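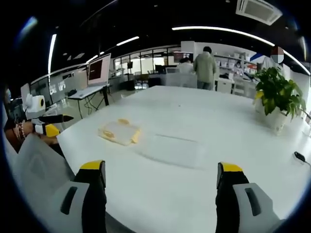

Regeln für Greifer: Wie Menschen und Roboter sicher am selben Tisch arbeiten

Diese Website verwendet Cookies. Alle akzeptieren | Nur notwendige | Einstellungen

Suche Suchbegriff eingeben Los

Ein Greifer ist das Werkzeug, mit dem ein Roboter Dinge festhält. Er hat meistens zwei Finger, die sich aufeinander zu bewegen. Manche Greifer sitzen am Ende eines Roboterarms. Andere werden von einem Menschen in der Hand geführt. Eine Kamera nimmt dabei auf, was zwischen den Fingern geschieht, und ein Computer lernt später aus den Aufnahmen.

Für beide Arten gibt es Regeln. Manche stehen in Normen. Eine Norm ist ein Text, auf den sich Fachleute geeinigt haben. Darin steht zum Beispiel, wie eine Maschine gebaut und geprüft werden soll. Andere Regeln legt eine Werkstatt selbst fest. Sie heißen Hausregeln und gelten nur dort. Die folgenden Regeln stammen aus der Lernwerkstatt Lunport. Aufgeschrieben hat sie die Technikerin Nia Ellis.

Regel 1: Der Tisch wird vorbereitet.
Auf dem Arbeitstisch liegt nur, was für die Aufgabe gebraucht wird oder was auf der Tischliste steht. Auf die Liste dürfen auch Gegenstände, die zum Üben im Hintergrund stehen, etwa eine Pflanze. Durchsichtige Dinge wie Folien und Beutel werden gesondert eingetragen. Eine Kamera erkennt ihre Ränder schlecht.

Regel 2: Kabel werden geführt.
Ein Kabel darf nicht durch den Bereich laufen, in dem sich die Greiffinger bewegen. Am Boden wird es befestigt oder abgedeckt. Lose Stecker werden vor Beginn weggeräumt oder angeschlossen.

Regel 3: Finger bleiben aus dem Spalt.
Der Raum zwischen den beiden Greiffingern heißt Greifspalt. Dort kann man sich quetschen. Wer einen Gegenstand einlegen will, fasst ihn von der Seite an. Bei einem Greifer mit Motor wird vorher der Antrieb abgeschaltet – auch dann, wenn es nur einen Moment dauert.

Regel 4: Die Kraft ist begrenzt.
Kräfte misst man in Newton. Eine Tafel Schokolade mit 100 Gramm drückt mit ungefähr einem Newton auf die Hand. Der Übungsgreifer Jevurex ist in Lunport auf 9 Newton eingestellt. Das reicht für einen Becher oder einen Schwamm. Nur die Werkstattleitung darf den Wert ändern.

Regel 5: Menschen werden gefragt.
Eine Kamera am Greifer nimmt auch den Raum dahinter auf. Wer dort arbeitet, muss vorher Bescheid wissen und zustimmen. Gesichter werden unkenntlich gemacht, bevor die Aufnahmen weitergegeben werden.

Regel 6: Alles wird notiert.
Zu jeder Aufnahme gehört ein Eintrag im Protokoll: Aufgabe, Gegenstände, benutzter Greifer, Uhrzeit. Im August kamen in Lunport 128 Einträge zusammen. Bei drei davon fehlte der Name des Greifers. Diese Aufnahmen wurden nicht verwendet.

Wörter zum Nachschlagen
Greifspalt: der Raum zwischen den Greiffingern.
Norm: eine gemeinsam festgelegte technische Regel.
Not-Halt: ein Schalter, der eine Maschine bei Gefahr sofort anhält. Er ist rot und sitzt auf gelbem Grund.
Protokoll: eine schriftliche Liste darüber, was gemacht wurde.

400 Mal geteilt | 9 Kommentare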